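Home Help Board > Kitchen and Table > Storage

Fruit in a wicker basket: how to clean the basket and stop bananas from going brown?

Asked by Halima Waweru
Edited 2 times

Hello everybody. I have a wicker basket which I use for fruit on the kitchen table. I bought it in a second-hand shop in Udar, and the lady there could not tell me if it was made for bread or for fruit. It is long and not so deep, and the rim is braided.

I have two problems with it and I put them in one question, I hope this is allowed.

First problem. A pear went bad in the basket in the week I was visiting my sister. The juice went down between the strands and dried there. I wiped it with a wet cloth, but it is still sticky at one end and it smells a little sour when the kitchen is warm. I am afraid to put the whole basket under water, as my mother always said that wicker must never be washed. But she said the same about wool sweaters and I wash them all the time.

Second problem. The bananas get brown too fast in this basket. I buy five or six, and on the third day they have already spots and on the fifth day only my husband will eat them. At my old place I kept them in a plastic bowl and I remember it was better, but maybe my memory is wrong. The side that lies on the weave gets marks first. Is it the basket, or is it my kitchen? The table is near the window but there is no direct sun after the morning.

I have apples in the same basket also, and sometimes a lemon or a kiwi.

I don't want to buy a new one if it is possible to save it. Also please don't tell me to put the bananas in the fridge, I tried this and the skin became black.

Thank you for any advice.

3 answers

Answer from Vilho Pesonen
Marked as helpful by the person who asked

I have repaired baskets as a hobby for many years, so I will begin with the cleaning and then say what I know about bananas, which is less.

Your mother is half right. Natural wicker can take water, but it should not stay in water for long and it should not dry slowly in a closed corner. Willow becomes soft when it is soaked and this is how the weavers work with it. What spoils a basket is when it stays damp at the bottom, and then you get gray spots and a smell that doesn't leave. If your basket is woven from paper cord or from seagrass, please be more careful. Paper cord should have only a damp cloth. You can test it: untwist a very small end on the bottom side with your nail. If it opens like a strip of paper, then it is paper.

For willow or rattan I do it this way:

Take everything out and turn the basket over. Knock on the bottom with your flat hand above a newspaper. You will be surprised how many crumbs and onion skins come out, also from a basket where there was never an onion.

Go over it with a dry brush, along the strands and then across. An old toothbrush is good for the corners. The brush attachment of the vacuum cleaner also works if you put it on the lowest power.

Mix lukewarm water with a few drops of dish soap. Dip the toothbrush, shake it, and brush the sticky end from the inside and from the outside. Sugar from fruit dissolves easily in warm water, but it needs a few minutes. Wet the place, wait, then brush.

Wipe with a cloth and clean water. Change the water when it becomes cloudy.

Dry it fast. I hang mine on the balcony in the shade with the opening sideways, so the air goes through. In winter I put it on two wooden spoons in front of a fan. Do not put it on the radiator, the strands will crack at the places where they bend, and it is the rim that goes first.

If the sour smell is there after it is dry, wipe once with one part white vinegar and four parts water and dry it again. The vinegar smell goes away in a day.

When you have it upside down, look also for loose ends near the base. Old baskets often have one or two sticking out. If it is a strand, wet it for ten minutes and push it back under the next strand with a knitting needle. If it is wire, bend it to the inside of the weave with pliers, otherwise it will scratch your table.

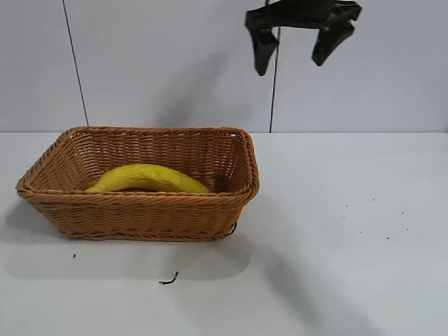 One banana in the wicker basket, on the white table.

Now about the bananas. I don't think the basket makes them ripe faster. The apples do. Apples give off a gas, ethylene, and the bananas make it too, and in one basket they all push each other. Move the apples to another place and I think you will win two days. A deep bowl should be worse than your basket in this, if anything, as the air doesn't move in it.

The marks on the lower side come from pressure. A banana skin is more delicate than it looks, and a braided surface has many small hard points. There are two things you can do. One is a folded cotton napkin on the bottom, not too thick. The other is to put the banana with the curve up, so that it stands on its two ends like a small bridge and the middle touches nothing. It works well with one banana or with a small bunch. With six of them it is more difficult, they fall over, and then you should hang them.

Please wash the napkin every week. The reason your pear went so deep into the weave is that there was nothing under it.

One more thing about the color. When I buy bananas I take them when there is still a bit of green in the yellow. If they are fully yellow in the shop, you have bought the last half of their life. I buy two green ones and two yellow ones and eat in that order - the yellow first, of course.

Comments on this answer

Halima Waweru: Thank you so much, this is more than I hoped for. I did the test on the bottom and it doesn't open like paper, so I will wash it. How long should it dry before I put fruit in again?

Vilho Pesonen: One full day and one night if the air is dry. Press your nose to the bottom. If it smells like a forest, wait more.

Niilo Ikonen: Vinegar can make dark wicker lighter in spots. It happened with a stained basket of mine. Try it on the bottom first.

Vilho Pesonen: Yes, this is correct for stained ones. I should have written it.

Answer from Stojan Trajkovski

Just buy a banana hook. They cost almost nothing and the bananas don't touch anything. I have one from Laaksonen, the hardware shop in Memville, and it has been screwed under the kitchen cabinet since 2000. Never had a problem.

For the basket, I would put it in the shower and be done with it. It's only a basket.

Comments on this answer

Vilho Pesonen: The shower is not so bad, but only if it's short and the drying is good. With hot water the shape can go.

Halima Waweru: I rent my apartment and I can't put screws in the cabinets. But there are hooks that stand on the table, maybe I will look at these.

Stojan Trajkovski: Standing ones fall over when you have a big bunch. Put something heavy on the foot.

Answer from Lauri Hirvonen

I agree with most of the first answer, but I want to add some things from my own kitchen, since we are five persons and we eat a lot of fruit.

Wrap the stems. The place where the bananas hang together is where much of the gas comes out, or this is what I have read. I put a small piece of plastic film around it. Roughly one week they stay good for me at this time of the year, in the summer it is less. I tried also to separate them and wrap each stem, and I did not see a difference big enough for the work.

About the fridge, I know you said no. But a black skin doesn't mean a bad banana. The inside is white and firm for many days if it was ripe when you put it in. My children don't believe it either, so I peel them first and then nobody complains.

Don't fill the basket. This was our real mistake for years. We bought a big basket and so we filled it, and what was at the bottom went bad and we did not see it. Now I put only what we will eat in two days, and the rest stays in the cool pantry. The basket looks a bit empty, but we throw away much less.

For washing I do almost the same as Vilho, only I use baking soda for smell and not vinegar. You sprinkle it dry, leave it over the night, and vacuum in the morning. It is easier, but it stays in the weave if your vacuum is weak, and then you have white powder on the apples.

We had also small fruit flies from our basket last June. They came from one grape that was squeezed into a corner. So check the corners, this is the place where everything collects.

Comments on this answer

Halima Waweru, 8 May 2015: I want to tell how it went. I washed the basket with the toothbrush and the soap, and it took three changes of water, the first was quite brown. It dried next to the open window for one day and a half. The sour smell is gone, I didn't need the vinegar. The apples live now in a bowl on the other side of the kitchen and I put a napkin under the bananas. Today is day five and they have only few spots. I will try also the plastic on the stems next time.

Lauri Hirvonen: Good to hear it! Remember the corners.

This question has been viewed 112 times.

Related questions
Can I paint a wicker basket that will be used for bread?
Gray spots on the bottom of a willow tray
How to get fruit flies out of the kitchen without spray
Basket from Prallgate market smells of smoke, what to do?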